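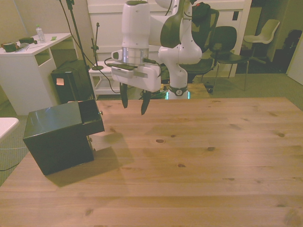
White arm with a two-finger gripper over a light wooden table.

Masilela Rain Gauge Notes
Posted in March by the Studora data desk
2 comments · 12 shares

Masilela is a small set of daily rainfall readings from backyard gauges in and near Stendovton. It holds 567 readings from 3 gauges. Each row is one gauge on one day. The set is meant for classroom use and for people who want a short, slightly messy weather table to practice on.

What is in the folder

readings.csv has the daily values. gauges.csv has one row per gauge, with the type of ground it stands on and the height of the rim. notes.txt has the remarks people wrote on the paper sheets, typed in as they were, spelling included.

Columns in readings.csv

gauge: a short code, the same one used in gauges.csv
day: day number, starting from 1 at the first reading for that gauge
rain_mm: rainfall in millimeters, one decimal place
trace: yes or no
flag: blank, L for late, S for snow or hail in the funnel

A trace is recorded as 0.0 in rain_mm with yes in the trace column. Missing days are left out of the table. Do not fill them with zero.

How readings were taken

Gauges were read at 7 a.m. and emptied after each reading. The value belongs to the 24 hours before. If a reading was more than two hours late it was flagged L and kept. Snow was melted indoors and measured as water.

The sheets were typed up twice in Flikia, our entry form, and the two copies were compared. Around 12 rows did not match and were checked against the paper. Two could not be read and were dropped.
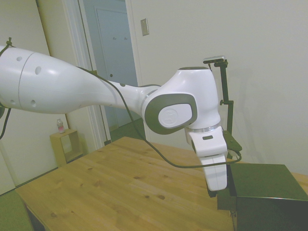

Known problems

The gauge coded ST2 stands close to a hedge and reads low when the wind is from the west. We have not corrected for this. ST3 was moved once, and the day it moved is in notes.txt. Leaf litter blocked the ST1 funnel for part of the fall, so a run of dry days there may not be real.

Not suitable for

Flood planning, insurance claims, or any estimate of long-term climate. The record is too short and the gauges are too close together.

Changes

Version 2 fixes the trace column, which was blank for ST3 in version 1. Nothing else was changed.

This site uses cookies to remember your settings. Accept | Manage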